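The Laundry Teachers

Laimutė Jõgi hands me the grips before I've got my coat off. "You'll be bad at it," she says, quite kindly, and goes off to put the kettle on.

I'm at Zudeck, which has two rooms above a tile shop in Esden and is trying to teach a machine to handle cloth. I say teach, but what goes on up here is closer to showing. People take hold of a pair of hand controls, the robot copies whatever they do, and everything gets saved: where the arm went, how far the fingers closed, and what the little camera at the wrist saw along the way. Each go is called an episode. Do enough episodes and the learning system (theirs is called Skuller, after a rowing joke I never got to the bottom of) starts to work out what to do with a piece of cloth it hasn't met before.

That's the hope, anyway. Cloth is horrible stuff for a robot. A mug is the same shape whichever way you come at it, but a bit of old fabric dropped from waist height lands differently every single time, and the moment you touch it it's changed again.

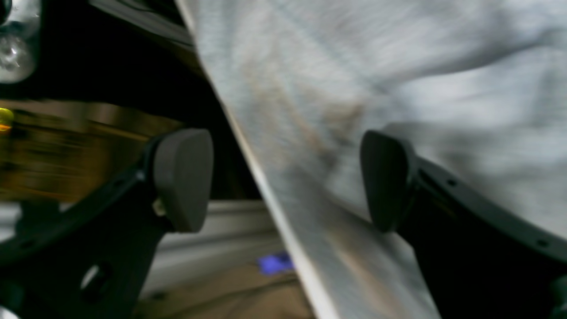 My first episode took so long that Laimutė drank her tea and half of mine. I'd line up beautifully, close the fingers and come away with nothing at all, or else I'd grab far too much and drag the whole lot along with me like a toddler with a duvet. You have no feeling in your hands, that's the trouble! I hadn't realised how much I lean on touch until I was folding things by eye, and from an angle no human eye has ever been at.

"Go in lower," Laimutė kept saying. "Lower. Wait for it. Now."

She's been doing this since June of last year and before that she altered wedding dresses, and you can tell. She looks for the fold first. If there's already a ridge standing up she'll take it from both sides, and if there isn't one she'll nudge the cloth until there is. On my visit she did 92 episodes in a day, with breaks, and she talked to me through most of them (her sister's kitchen, mainly, and whether you can trust a plumber who whistles).

I asked what happens to the bad ones, thinking of mine. Some go in the bin. Anything where the operator stops to scratch their nose gets trimmed. But a fumble followed by a decent recovery is worth keeping, and Laimutė will sometimes muck up a grasp on purpose so there's an example of getting out of trouble. A system that has only ever been shown perfect folds has no idea what to do after its first mistake, and goes on closing its fingers on thin air. 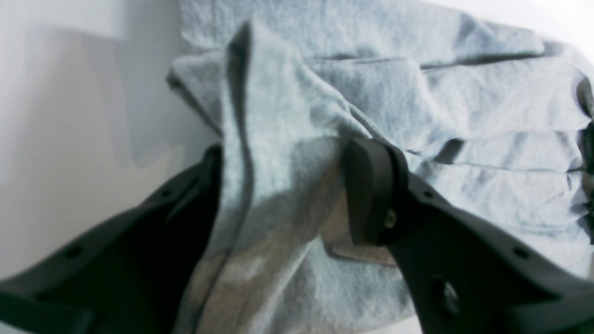
Fingers closed on a raised fold of the grey cloth, as the wrist camera sees it.

By mid-afternoon I'd managed five episodes that she was willing to keep. I was ridiculously proud of them. They went into a batch named Dunne, which is what Zudeck calls everything to do with soft fabrics, and that batch stood at 273 when I left. It sounds a lot until you hear Laimutė say she'd like ten times as many before she trusted it with a pillowcase.

They did let me watch Skuller have a try by itself. It was slower than I'd expected, and a good deal more hesitant. It drifted in from the left, stopped, seemed to think better of it, came round and took hold of an edge. It got the thing up on the third attempt. What struck me was the small pause before the fingers closed, and the way the wrist dipped just ahead of it. Lower. Wait for it. Now.

I said it moved like her. Laimutė shrugged and said it had her bad habits too, and that it always turns left when it's stuck, exactly as she does in supermarkets. Then she shook out the cloth, let it drop and picked up the grips again.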